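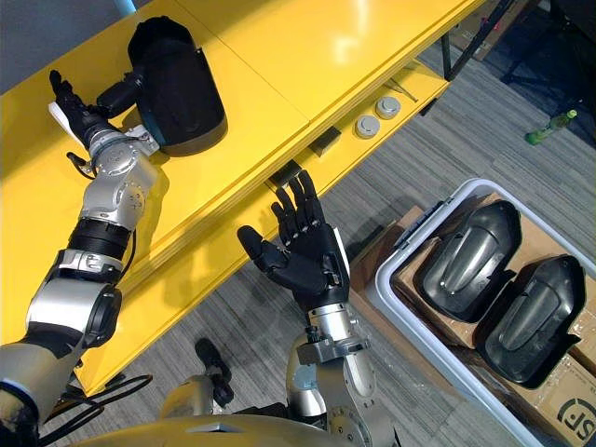 Fellico trestle cover, wipe-clean

Heavy cotton with a coated top. Made for craft fairs, school halls, the kitchen table when the paints come out. Back in stock from April - the green sold out fast last time so dont hang about.

Size: fits tables up to 200 cm long
Weight: 600 g
Colours: green, navy, oatmeal
Pack: 2 covers, plus clips

Wipe with a damp cloth. Cool wash if you must, no tumble dryer. Iron on the back only - the coating will melt, we've tried.

Clips fit most table edges. Very thick tops need the bigger Zuvoten ones, sold seperately.

Orders in by noon go out same day, not Sunday. Returns fine if unused and still folded. Trade boxes of 96, email us for a price.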